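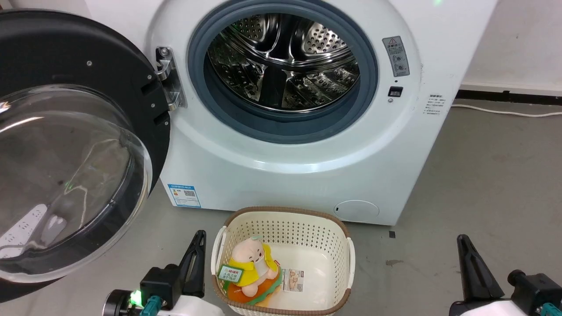
Tuesday, October

Meter readings at 07:10: electricity 2,941, water 1,770. Entered both in the ledger before breakfast. The electricity figure is higher than I wanted for the first half of the month, and most of the excess falls on the days when the immersion heater ran on manual. Have put it back on the timer, 2 hours in the early morning, and will leave it alone until the next reading.

Water pressure at the kitchen tap dropped again at midday. Cornholm side of the street has the same trouble, according to Theano Theodorakopoulos, who has kept her own notes and sent them over. Her low periods match mine on all but one day. On that day she was out until evening, so the gap may mean nothing. Wrote to Nirondale with both sets of readings and asked whether the valve at the junction has been changed. No reply by five.

Took the inlet filter off the cold feed under the stairs. Fine grey grit, less than a teaspoon. Rinsed the mesh, replaced the fibre washer, refitted it hand tight and then a quarter turn. Slight weep at the joint for a minute or so, then dry. Flow at the tap no better, so the restriction is upstream of the house or in the stop tap itself. The stop tap is an old Oltov and the spindle is stiff. I do not want to force it without a spare in the drawer.

Khang Tạ rang at six. He has a Trajkovski gauge with a hose thread and will lend it from tomorrow. Plan is to log static pressure at the outside tap every hour from seven, with everything in the house shut off for each reading. The cistern will have to be isolated as well - it fills slowly and would spoil the figures.

Hardness strip: 17 on the German scale, same as last month. Descaled the kettle and the shower head. Washing on the 40 programme, line dried, in by four.

Cold in the back room. Bled the radiator, very little air. Loft hatch still needs a new seal, foam strip, 2 metres at least. Bed at half ten.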